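About Pallside

Pallside is a family-owned supplier of restaurant linens and kitchen uniforms. We rent, wash, mend and deliver tablecloths, napkins, aprons, chef coats and bar towels to restaurants, hotels and banquet halls.

Demetrio Rivas started the business with 2 used washers and a contract for napkins at the Barrios supper club. He did the pressing at night and the deliveries before lunch. The supper club is still a customer.

Today we serve 115 kitchens and dining rooms. Most are on a weekly route. Customers who need more for the holidays can add to their order any time in December without changing their contract.

What we do

All washing is done in our own plant. White linens and colored linens are run separately. Each piece is checked after pressing, and anything torn or stained goes to the mending table or is cut down for rags. Chef coats are tagged by name so that they come back to the same person.

We keep 3,372 tablecloths in stock, in round, square and banquet sizes. The minimum for a one-time event order is 500 napkins. There is no minimum for customers on a route.

In addition to our own stock, we carry Skorkico aprons for sale, with or without embroidery.

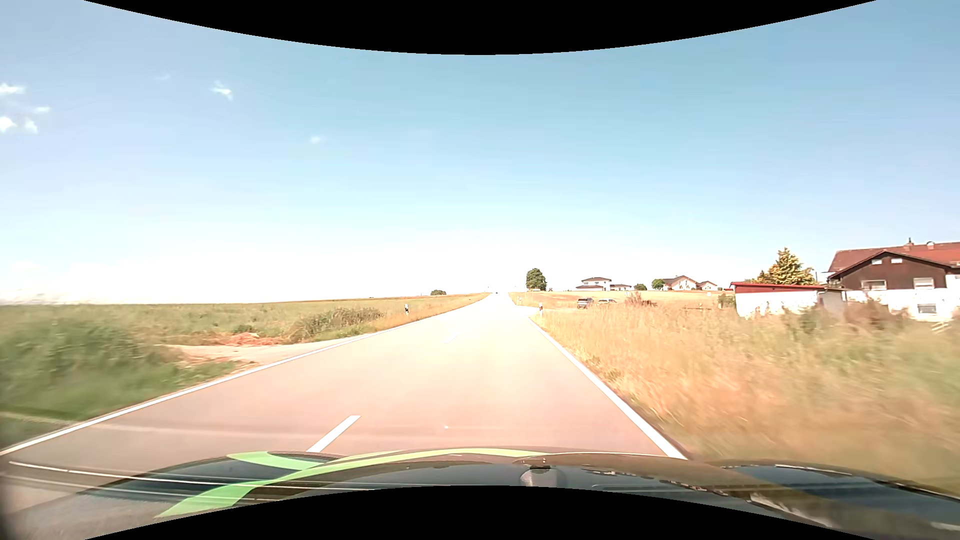

Wivadano, 2023-03-14

Our Wivadano route is now open to new customers. Pickup and delivery are on the same visit, and soiled linen should be bagged and left by the back door. To ask for a price list or set up a first delivery, call the office or stop by the front counter during business hours.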